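# Desk tidying: questions we keep getting

**Do I really need to buy a cable box?**

Probably not. Most of them are a plastic lid for a mess you could have sorted in ten minutes. Glenys Haworth bought two and has gone back to a shoebox for her spare chargers.

**Are the sticky cable clips any good?**

For thin phone leads, maybe. The ones we tried at Merside claimed to hold 500 grams and let go of a lamp flex by the end of January. I wouldn't put one near anything with a proper plug on it.

**Should I label everything?**

Label the extension lead and the things you'd be cross to have switched off by mistake. Jawad Abbasi wants a tag on both ends of every cable. I remain to be convinced.

**Can I plug one power strip into another?**

No. People tell me they've done it for years, and I still say no.

**What order do I do it in?**

1. Switch off at the wall and unplug everything, including the strip itself.
2. Lay the strip on a clear, flat surface with its lead out where you can see the whole length. A small handwritten label near one end is plenty.

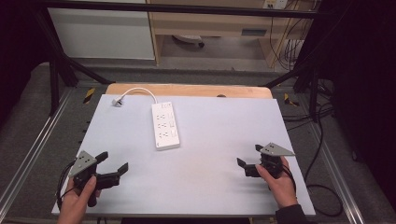
3. Check the lead and plug for splits or scorching. If you find any, replace the strip.
4. Put back only what you use. Be strict about the old printer.

**Will it stay tidy?**

Doubtful. Ours lasted 31 days.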